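4.2 Setting up the bowl pick for an open day

The Undero arm will lift a bowl by its rim in front of visitors. The sales sheet says "any bowl". Treat that with suspicion and rehearse with the one you mean to use.

1. Set the Zirkport stand to 44 cm and lock both feet.
2. Keep visitors behind the floor line.
3. Load the rim pick program and set speed to 55 per cent. Full speed looks better and misses more.
4. Place the bowl on the table, empty.
5. Jog the open gripper down until one finger is over the inside of the bowl and the other is outside the rim.

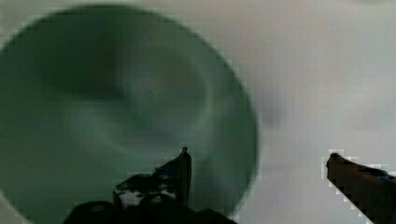 Fig. 9. Wrist view: open gripper, rim between the fingers.

6. Press Close, wait 2 seconds, then press Lift.

Note: The wrist view is often blurred. Check the rim by eye from the side - do not trust the screen alone.

Caution: Do not promise a clean run. The Cheng brochure quotes 266 picks without a drop, but does not say on which bowl. If the rim slips, press Stop and go back to step 4.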